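Chapter 3
Two Arms, One Table, and a Pile of Blocks

By the end of the last chapter you had a single arm that could wave at you, and I hope you made it wave at everybody who walked past (I sure did!). Now we're going to put two of them on the same table and get them sorting toy blocks. I've been looking forward to this chapter since I started writing the book, partly because it's the most fun and partly because it's where my own build went off the rails for most of August.
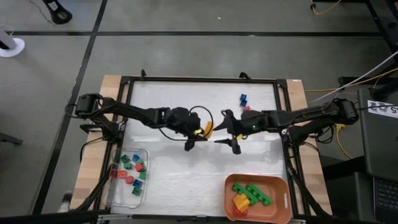
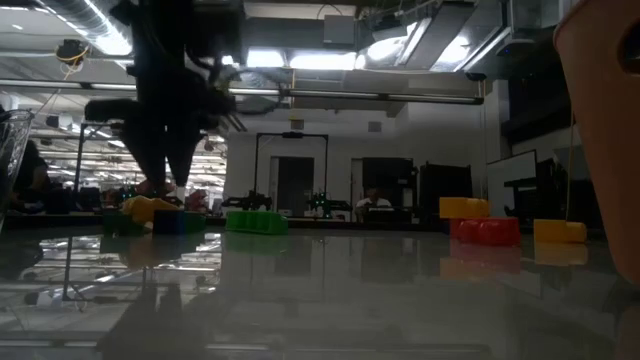
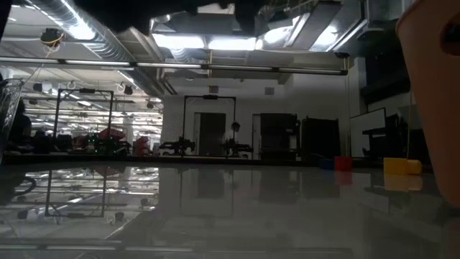

Let me tell you how I got into the two-arm business. I had a perfectly good single arm at the end of my bench at Flivalwood, the shared workshop where I do most of my building, and it could pick up a block and drop it in a tray all day long. Then Buppha Phetsri came by with a coffee, watched it for a while, and asked what it would do if the blocks were stuck together. Well, it would pick up the whole clump and drop the clump in the tray! You need one hand to hold and another to pull, and I went home that night and started drawing brackets.

My first drawing had the arms side by side, both facing the same way, the way your own arms are. It looked great on paper. On the bench, the elbows hit each other every time I asked for anything near the middle. So I turned them to face each other across the work area, which felt odd for a day or so and has felt normal ever since. If you only have room for the side-by-side layout you can still do this chapter, but leave yourself more space between the bases than you think you need, and go slowly through Section 3.2.

The frame matters more than I expected, too. I started with both arms clamped straight to a folding table (please don't), and each time one arm stopped short, the other one shook. I spent a whole weekend hunting for a software bug that was really a wobbly table leg. Kjell Hellström, who has the bench across from mine, finally put his palm flat on the tabletop while the arms were moving and just looked at me. After that I bolted everything to one stiff frame, and my missed grabs dropped to 3 in a run of 171. Your numbers will be different, and they'll probably be worse at first, so don't fret.

Now, the blocks. Use whatever you have, as long as they're light and they won't mind being dropped. I like the kind that snap together because you can start with them loose and make things harder later without buying anything new. Stick to a few strong colors for now. If you're planning to add a camera in Chapter 5, think about your tabletop as well. A shiny one bounces the lights right back at you and gives every block a twin underneath, and a matte sheet laid over the top takes care of most of that for the price of a sandwich.

Before you read on, you'll want these within reach:

Both arms, each one tested alone with the wave program from Chapter 2
A frame or a heavy board that doesn't move when you lean on it
10 blocks, more if you like
Two bins or trays, shallow enough for the fingers to reach the bottom
A power switch you can hit without looking

That last one is serious. Two arms can grab each other, and when they do, both motors will happily keep pulling until something gets hot or something cracks. I've lost two finger tips and a bracket that way. Put the switch where your hand already rests.

We'll begin with the boring part, measuring the distance between the bases, and I promise it goes quickly. Grab a tape measure, turn the power off, and swing both arms out of the way by hand.

3.1 Measuring Base to Base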